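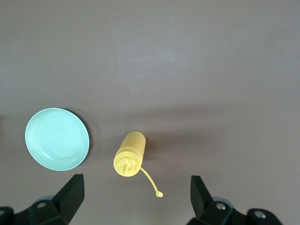

Dwayne Nakamura wrote:
The haze you describe could be either of two things and the treatment is different for each. Carbonate film sits on top of the glaze and comes off in acid. Etching is damage to the surface and does not come off in anything. Put a drop of white vinegar on the flat part of a plate, leave it ten minutes, rinse, dry with a cloth and look at it sideways against a window. Do that before you buy any more cleaner.

Also please state what hardness figure you are working from and where the sample was taken.

Dolores Schumacher wrote:
Done. The spot came up clear with a visible edge round it. Same result on a drinking glass. So it is scale, or mostly scale.

For anyone joining at this page: whole-house softener, a Gridero, under the stairs. Dishwasher with its own built-in softener and salt reservoir. Grodex tablets, the kind with rinse aid in. Haze on everything within a couple of weeks of starting with clean crockery. Worst on glasses, next worst on glazed plates, cutlery fine. I have been told by two people that a house with a softener cannot have scale in the dishwasher, which is no help when it does.

The TDS meter gives nearly the same reading on the softened tap as on the unsoftened one by the back door. I take that to mean the softener is doing nothing.

brinetank wrote:
A TDS meter can't tell you that. It measures conductivity and works out a figure for dissolved solids. Ion exchange takes out calcium and magnesium and puts in sodium, charge for charge, so conductivity barely shifts. A perfectly good softener gives you the same TDS in and out. You need a drop kit or at a pinch the soap shake test.

oldcopper wrote:
Agree on the meter. Don't agree on the shake test, it will tell you soft from very hard and not much in the middle. If she is getting partial breakthrough the middle is exactly where she'll be. Drop kit.

My money is on the tablets. Ever since the phosphates went, all-in-one tablets have been poor in hard water areas and the rinse aid in them goes down the drain at the first water change. Separate salt, separate rinse aid, plain powder. Fixed it here in Whitfield, where the kettle needs descaling every fortnight.

Dwayne Nakamura wrote:
The tablets may be contributing, but they are not where I would begin. If the water entering the machine is truly soft there is no calcium to deposit and even a bad tablet won't leave carbonate behind. It might leave other residues, and those would not have cleared so neatly with vinegar. Measure first.

oldcopper wrote:
You're assuming the vinegar test separates them. Vinegar will shift a fair bit of detergent residue too, plenty of which is alkaline. Plain water on a cloth will shift some of it for that matter. Did anybody ask her to try plain water as a control?

Dwayne Nakamura wrote:
No, and that is a fair point. Dolores, please repeat with a drop of tap water next to the vinegar drop, same plate, same time.

Dolores Schumacher wrote:
Repeated. The water drop did nothing I could see. Vinegar drop cleared again. Drop kit ordered, should be here Friday.

brinetank wrote:
While you wait, note down what the softener display says for capacity between regenerations and what hardness it has been told to expect. If the installer put in a figure from a postcode map, that can be well out. Supply gets switched between sources and the hardness moves with it.

Dolores Schumacher wrote:
Display says 1,710 litres between regenerations. It is metered, not on a timer. I can't find the hardness entry in the user menu so I assume it sits behind the installer code. There is salt in it and the level does go down.

Kit came. Results, all as mg/l calcium carbonate:

Back door tap (unsoftened): past the top of the kit's chart, I stopped adding drops.
Kitchen cold tap (should be softened): 90
Dishwasher feed, taken from the hose into a jug: 90

I did the kitchen tap again the next morning before anyone had run any water and got the same.

brinetank wrote:
That's your answer then. Downstream of a working softener you should be seeing next to nothing. And it is steady, which matters. If the resin were exhausted towards the end of each run you would see it climb through the cycle and drop straight after regeneration. A steady reading looks like raw water mixing in, either through the blending valve or a bypass not fully shut.

limescale_lil wrote:
Or a cross connection. We had a thermostatic shower with hard cold and soft hot and a failed check valve, and it was passing hard water back into the soft side for months. Took ages to find. Isolate the shower and test again, it costs nothing.

oldcopper wrote:
Why is a figure of 90 even a problem? By most classifications that is fairly soft water. Plenty of people would be delighted with it. The dishwasher's own softener should mop that up without breaking sweat. What is the machine's hardness dial set to?

Dolores Schumacher wrote:
Lowest setting. The fitter told me to turn it right down when the softener went in, on the grounds that the house water was already softened. On the lowest setting the handbook says the machine does not regenerate its own resin at all.

Dwayne Nakamura wrote:
Then the two facts explain each other. The house softener lets some hardness through and the machine has been told to do nothing about it. Its resin would have coped at first and then filled up. From then on the water passes straight through and dries on the glass.

I would not simply turn the machine up, though it will appear to cure the problem. Find the mixing first. The order I would do it in:

1. Put the bypass valve through its full travel and back to service. Count to ten with the kitchen tap running, then test. On some heads the spindle feels shut a little before it is.

2. Find the blending screw, if the Gridero has one. Note its position before you touch it (a pencil mark on the body will do), close it fully, run the tap for several minutes and test again. All samples the same volume, clean jug, rinsed with the water being tested. 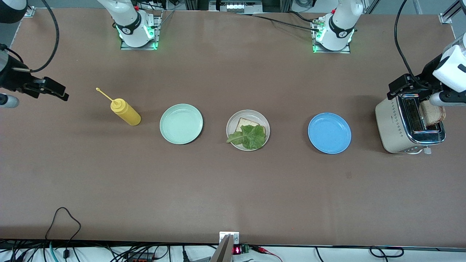

3. If neither changes the reading, shut the isolators to any mixer or shower that takes both hard and soft supplies and repeat. This covers Lil's check valve.

4. If the reading still has not moved, start a manual regeneration. Look at the brine level before and after. If it isn't being drawn down, suspect the injector and the small screen in front of it.

5. Only then look at the resin.

brinetank wrote:
I'd put 4 before 3. Injector screens block far more often than shower check valves fail. But a steady reading does argue for mixing, so I won't fall out over it.

oldcopper wrote:
I would do none of it. Turn the dishwasher up a notch or two and leave the rest be. A small amount of residual hardness is good for glassware. Fully soft water with a strong alkaline detergent at high temperature is how you get the permanent cloudiness, and then you really will have plates no vinegar can save. If the installer blended it on purpose he may have known what he was doing.

limescale_lil wrote:
Is there any evidence for that outside dishwasher handbooks? They all say it and none of them give a number.

oldcopper wrote:
I've a shelf of etched tumblers from a house with dead soft water.

brinetank wrote:
It's real enough. Soft water leaves the detergent with nothing to tie up, so it goes for the silica. The fix is to use less detergent and a cooler programme. Leaving hardness in the whole house for the sake of the tumblers seems the wrong way about. Tablets make it awkward as you can't easily use half of one. Powder again.

oldcopper wrote:
So we agree on powder.

Dolores Schumacher wrote:
Step 1 made no difference. Step 2 did. There is a blending screw on the outlet side under a plastic cap and it was well open. Closed it, ran the kitchen tap, and the kit turned on the first drop. Dishwasher hose the same.

I've run an empty hot programme with 100 g of citric acid, no tablet, and inspected the filter and spray arms. Some scale came out of the arm tips with a cocktail stick. Glasses came out clear by hand in a weak citric acid solution, as did the plates, apart from the metallic-rimmed ones, which I left out.

Two questions. Should the screw stay fully shut? And do I leave the dishwasher on its lowest setting?

Dwayne Nakamura wrote:
Fully shut is normal in a domestic installation. Leave the machine on the lowest setting as long as the drop kit agrees, and test monthly for a while. Its internal resin is presumably still full from the earlier period, so I would turn it up for 7 washes to make it regenerate, then put it back. Check there is salt in the reservoir first and wipe up any you spill, as it will pit the stainless steel if it sits there.

brinetank wrote:
One thing. With the screw shut, more of the water now goes through the resin, so those 1,710 metered litres may be doing more work than before, depending on where your meter sits in the head. If you see hardness creeping back just before a regeneration, get the hardness entry checked.

limescale_lil wrote:
And please keep an unsoftened tap for drinking if anyone in the house is on a low sodium diet. The back door one will do at a push.

Dolores Schumacher wrote:
Noted. We have the hard tap and use it for the kettle. I'll bring the kit readings back here in March. oldcopper, what powder do you use and how much per load?

oldcopper wrote:
Whatever is cheapest without rinse aid in it. Level dessertspoon for a full load, half that if it's only cups.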